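Visgate House - Shared Kitchens
Monthly fire and hygiene check, February
Walk started at 7.40 in the morning. Kitchens on the ground floor and first floor.

Key: OK = in order. ACT = action needed. N/S = not seen this time.

1. Escape and access

1.1 Corridor doors close by themselves - OK
1.2 Final exit door opens without key - OK
1.3 Nothing stored under the stairs - ACT
Comment: Two bicycles and a pushchair. I left a note on the handlebars. This was already written in the last list, so the note is now of the yellow kind.
1.4 Emergency light, first floor landing - OK
Comment: It came on when I held the test button, but the plastic cover is brown and gives a weak light. I would like to change the cover before summer.

2. Detection and extinguishing

2.1 Heat detector, ground floor kitchen - OK
2.2 Heat detector, first floor kitchen - OK
Comment: Tested with the pole. The sound is heard in room 23 with the door closed, which was the complaint from before.
2.3 Fire blanket on its hook - ACT
Comment: On the ground floor the blanket is in its box but the box hangs behind the door, so when the door is open you can not reach it. Maltine can move it when they come for the extinguishers.
2.4 Extinguisher gauges in the green - OK

3. Cookers and the area near them

3.1 Knobs present and readable - OK
3.2 Oven door closes fully - OK
3.3 Extractor filter clean - ACT
Comment: Ground floor filter is sticky to the finger. It goes in the dishwasher alone, without plates.
3.4 Towels and cloths away from heat - ACT
Comment: A towel over the oven door is a habit in almost every house, mine also. With the oven cold it does no harm. But residents forget it there and start the oven, and the top of the door is where the warm air comes out. Please use the hooks beside the sink, they are for this.

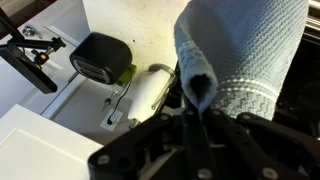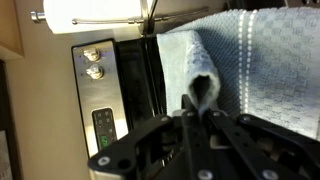 Light blue towel, item 3.4.

Reply received from room 62, copied here with permission: I dry my hands while I cook, so a hook on the other side of the room is no use to me. Could we have one rail close to the worktop but not above the cooker? I would buy it myself if the house fixes it to the wall.

My answer is yes in principle. The rail must be far enough that a towel can not swing over a ring, and it must be screwed, not glued. Zenel had such rails in their last price list and I have asked for the cost of 2.

4. Electrical

4.1 Kettle and toaster cables not damaged - ACT
Comment: The Caputo toaster has a cut in the cable near the plug. I took it out of use and put it in the office with a label. Please do not take it back, even for one slice.
4.2 No extension lead near water - OK
4.3 Fridge plug reachable - N/S
Comment: The fridge was full and too heavy to pull out alone. Next month with a second person.

5. Hygiene

5.1 Fridge temperature, first floor - OK
5.2 Bins with lid - OK
5.3 Sponges changed - ACT
Comment: New ones are in the cupboard under the sink, left side.
5.4 Cleaning liquids in original bottles - ACT
Comment: One water bottle with a green liquid inside and no label. Thrown away.

Open actions go to the office list. Item 1.3 will be looked at again before the end of the month, the others at the next walk.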